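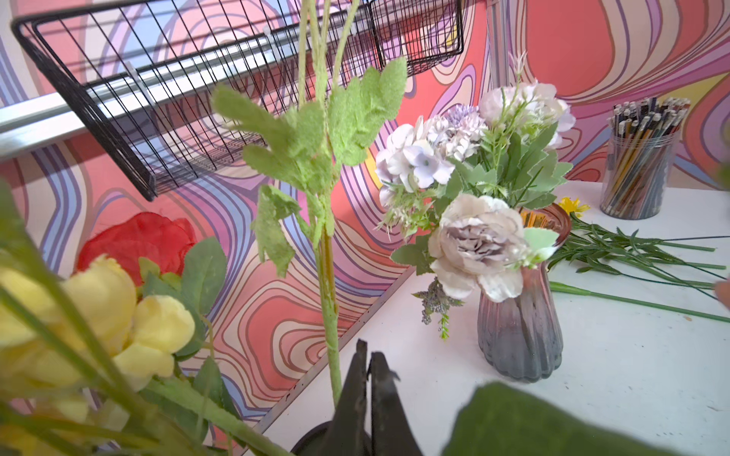 Fig. 4-1. Artificial stem with mint-green leaves against a swirl mural.

Search this manual Enter keyword Go

Section 4. Installing and Calibrating the Votton Lap Timer

4.1 Before you start

This section covers the Votton base unit with firmware 114 or later. Earlier firmware does not have the Gate Learn menu and must be updated as described in Section 2. To check the version, hold MENU while switching the unit on. The number shows on the second line of the display.

You will need:
- Votton base unit and tripod bracket
- Antenna (supplied, marked A)
- One Flistance transponder for each vehicle
- 12 V supply or a charged 3S pack
- Small cross-head screwdriver

CAUTION: Fit the antenna before applying power. Running the base unit with no antenna can damage the receiver board. This damage is not covered by the warranty.

4.2 Mounting the base unit

1. Choose a straight part of the track where vehicles pass at a steady speed. Do not use a braking zone or the landing area of a jump.
2. Attach the bracket to the tripod and tighten the lock ring by hand.
3. Slide the base unit onto the bracket until the catch clicks.
4. Set the tripod outside the track barrier with the arrow on the case pointing across the track.
5. Raise the unit until the arrow is 103 cm above the track surface.
6. Screw antenna A onto the gold connector. Finger-tight only.
7. Connect the supply. The POWER light shows green.

If the POWER light shows red, the supply voltage is too low. If there is no light, check polarity. The input is protected against reversed leads and the unit will work normally once they are swapped.

NOTE: Metal fencing closer than 2 m behind the antenna causes double counts. Move the tripod or turn the unit to face away from the fence.

4.3 Fitting the transponder

1. Switch off the vehicle and unplug the drive battery.
2. Plug the Flistance lead into a spare receiver channel. The brown wire goes to the negative side.
3. Fix the transponder to the chassis or frame with the label facing up. Use the foam tape supplied.
4. Keep the transponder away from the speed controller and motor wires. The far side of the chassis is usually best.
5. Plug in the drive battery and switch on. The transponder blinks twice and then stays lit.

On carbon frames, mount the transponder on top of the upper plate. It will not read reliably through carbon.

CAUTION: The transponder accepts 4.8 V to 8.4 V. Do not connect it to the balance lead of a 3S or larger pack.

4.4 Learning the gate

Gate Learn sets the signal level at which a pass is counted. Repeat it each time the base unit is moved.

1. Clear the track of all vehicles except one.
2. Press MENU, select GATE, then LEARN. The display shows WAIT.
3. Hold the vehicle on the timing line, at the edge of the track closest to the base unit. Press OK. The display shows NEAR and a number.
4. Move the vehicle to the opposite edge, still on the line. Press OK. The display shows FAR and a number.
5. Read the FAR number. It must be 97 or higher.
6. Press OK to store both values. The unit beeps once.

If FAR is below 97, the line is too wide for the present antenna position. Lower the tripod slightly, or bring it closer to the barrier, and start again from step 2. For tracks wider than 6 m, use the Clemerov extension antenna (Section 7).

NOTE: For multirotors, carry out steps 3 and 4 with the aircraft disarmed and the propellers removed. Hold it at the height of the gate opening.

4.5 Setting the minimum lap time

The minimum lap time stops a vehicle from being counted again if it spins or stalls near the line.

1. Press MENU, select RACE, then MIN LAP.
2. Use the arrow keys to enter a value in seconds. Half the expected best lap is a good starting point.
3. Press OK.

A value of 0 turns the function off. Do not use 0 for racing.

4.6 Test run

1. Select RACE, then PRACTICE.
2. Drive several laps at normal speed. The unit beeps on each pass.
3. Compare the lap list with the number of laps driven.
4. Repeat with two vehicles crossing the line together.

If laps are missing, see the table of faults in Section 9. If extra laps are listed, raise MIN LAP and check for metal behind the antenna.

4.7 Error codes during setup

E02 Antenna not detected. Switch off, refit the antenna, switch on.
E05 No transponder found in LEARN. Check the transponder light.
E06 More than one transponder found in LEARN. Switch off the other vehicles.
E11 Memory full. The unit stores 558 laps. Export or clear the list under RACE, DATA.

If E02 remains after the antenna has been refitted, stop using the unit and return it to Somogyi service with the connector cap in place.

Section revised Wed 19 May. Replaces the February issue.

Comments (4)

trackside_b
Step 5 in 4.4 should mention that the number takes a few seconds to settle. I kept pressing OK too soon and got 80-something every time.

offroad tenth
Does the old transponder with the gray lead work with 114? Mine lights up but I get E05.

Somogyi support
Gray lead types need to be set to Mode B first. See Section 3, last page.

offroad tenth
Mode B fixed it, thanks. Is there a printable version of 4.7? I want to tape it inside the lid of the case.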